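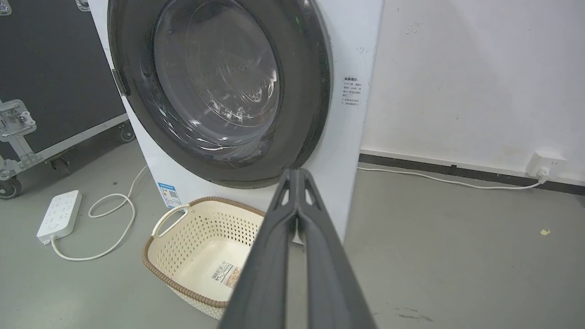 Too many teams still boast about how many examples they've gathered. I'd take 1000 recordings of laundry from 16 different rooms over 2000 from one.

At Fallham we spent most of March on a single washing machine. The arm learned that door and that basket. Then we moved the basket a little to the left and it reached for the old spot.

Shahram Heydari argues that volume sorts this out eventually. I don't agree. Operators get quick and tidy after an hour, and every recording starts to look the same. Change the basket, the height and the person driving, and keep the fumbled grasps too. It's slower and the weekly total looks poor. I'd still pay for three more rooms before I paid for another Friday in this one.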